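Skurkberg Wool-Blend Area Rug, Two Months In

I bought the Skurkberg in June to replace a jute rug that had started shedding into everything. Mine is the mid-size one in oatmeal, with the separate felt pad, which costs extra and should be budgeted for. Without it the rug creeps toward the door every time someone walks across it.

Delivery took 14 days. The rug came rolled tight around a cardboard core and had a ridge along one short end that would not lie down. I reversed the roll overnight and put some books on it, and by the next evening it was nearly flat. One corner still lifts a little. There was a smell for the first few days, mostly wool with something like glue under it. Open windows took care of that.

The pile is low, 34 ounces per square yard according to the label, and it feels firmer than I expected. If you like to sink into a rug, look at the Nollness instead. I had one in my last apartment and it was softer, but chair legs left dents in it that never came out. On the Skurkberg the dents are gone after a vacuuming or two.

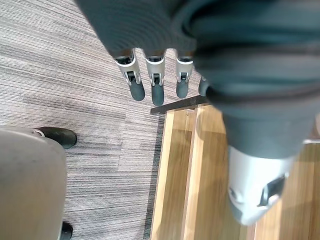

Caroline Massawe wrote in after my first post to say that hers shed for a full three months, and that she stopped using the beater bar because it was pulling tufts out along the binding. She also wanted to know if the color had shifted near the window.

Mine has shed less than that, though I did switch to suction only after reading her note. As for the color, I turned the rug once in the second month and could not see a difference between the two ends. I will check again after a full year.

Stains are the weak point. Plain water left a faint ring the first time I blotted up coffee, and it took a second pass with diluted dish soap, working in from the outside, to even it out. Tomato sauce did not come out completely. The care card says professional cleaning only, and the cheapest quote I got was more than I wanted to pay for a rug this size.

The binding is stitched, not glued, and has held up well. The backing is a plain cotton weave and has not marked the floor.

Would I buy it again? For a bedroom or a study, yes. For under a dining table, no – get something you can hose down.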